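3.2 Handling of small ornaments on a covered table

The second group of sessions concerned small decorative objects kept in the home: figurines, painted eggs, lidded trinkets and the loose parts that come away from them. These objects were chosen for the Clonirari inventory because they are handled often and stored badly. Most households in the study kept them on open shelves for part of the year and in boxes for the remainder, and the move between the two is when most of the reported damage took place. The full inventory holds 482 objects, of which the figurines form the largest class.

Each session followed the same order. The participant brought the objects to a table, set them down in any arrangement, and then sorted them by whatever rule seemed natural. No rule was suggested. Participants were asked to use their own table and to leave on it whatever covering was normally there. We had first planned to supply a plain gray mat, as was done in the Voller sessions described in Section 3.1, but a mat changes how people put things down. On a bare or rubber surface, a figurine with an uneven base rocks and is usually corrected at once. On cloth it settles, and the participant moves on to the next piece.

Table coverings were coded by material, fold and print. Print matters more than we had expected at the coding stage. A pale object on a pale ground is found by its shadow and its outline, and a pattern of leaves or flower heads breaks up both. Small loose parts are the worst affected. Two coders working separately disagreed on the position of loose parts more often on printed cloths than on plain ones, and the disagreements were settled by returning to the session notes. Figure 3 is taken from a session on a printed white cloth.

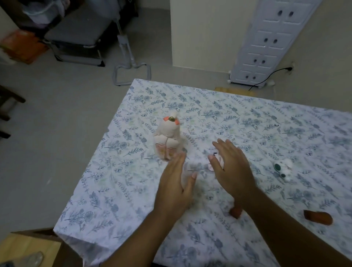 Figure 3. Sorting of figurines on a white tablecloth with a blue-gray leaf and flower print. An upright white figurine stands at left; a smaller white and dark green figurine lies on its side of the table at right, with two orange-brown pieces nearer the participant.

Mimoza Radulović objected, on reading a draft of this section, that the word "sorting" claims too much. In her view a person who gathers a small object between two hands has not yet assigned it to any group, and the coding scheme should keep gathering and sorting apart until the object is released. We accept the point in part. The scheme used in Table 4 now carries a separate code for gathering, which ends when the object leaves the hands. We have kept "sorting" as the name of the task as a whole, including in the caption above, to stay consistent with the earlier Bustamante coding manual.

Three features of the handling were coded for every object: the number of hands used, the shape of the hand on approach, and the posture of the object at rest. Posture was recorded as upright, lying or leaning. An object was coded as lying whenever its long axis was closer to the table than to the vertical, with no allowance made for what the participant might have intended. This rule produces some odd entries. A rounded bird-shaped figurine with a broad base is nearly always upright, while narrow pieces and pieces with projecting parts are often lying, and the difference says more about their form than about the care taken with them.

Surface condition was coded from the objects and not from participants' reports. Seams left by molding and cracks in the glaze are easily confused, in particular where a thin line runs vertically through a painted area. Such lines were entered under the joint heading "crack or seam" unless the object could be turned over and examined by hand. Scuffing was entered as present or absent. We did not attempt to grade it.

Detached pieces raised a further problem. Where a small piece lay near a figurine, the coder could not assume that the one had come from the other. Color was a poor guide, as many households mixed sets from different makers, and the Iken molds in particular were sold in several glazes over the same period. A loose piece was therefore given its own entry and linked to a parent object only if the participant had fitted the two together during the session. Roughly a third of the loose pieces were linked in this way. The others remain in the inventory as single entries, and they are left out of the breakage rates in Section 4.

The sessions were held in rooms of very different sizes, and no attempt was made to clear furniture away from the table. Chairs were recorded only if the participant used them. Floor type was recorded in all cases, given that a dropped ceramic object is far more likely to survive on carpet than on tile, and participants with tiled floors tended to keep objects further in from the table edge. The effect is small and was not tested separately. Cloth overhang was measured at the corner nearest the participant during setup in April and was not measured again, so that any slipping of the cloth during a session is missing from the data.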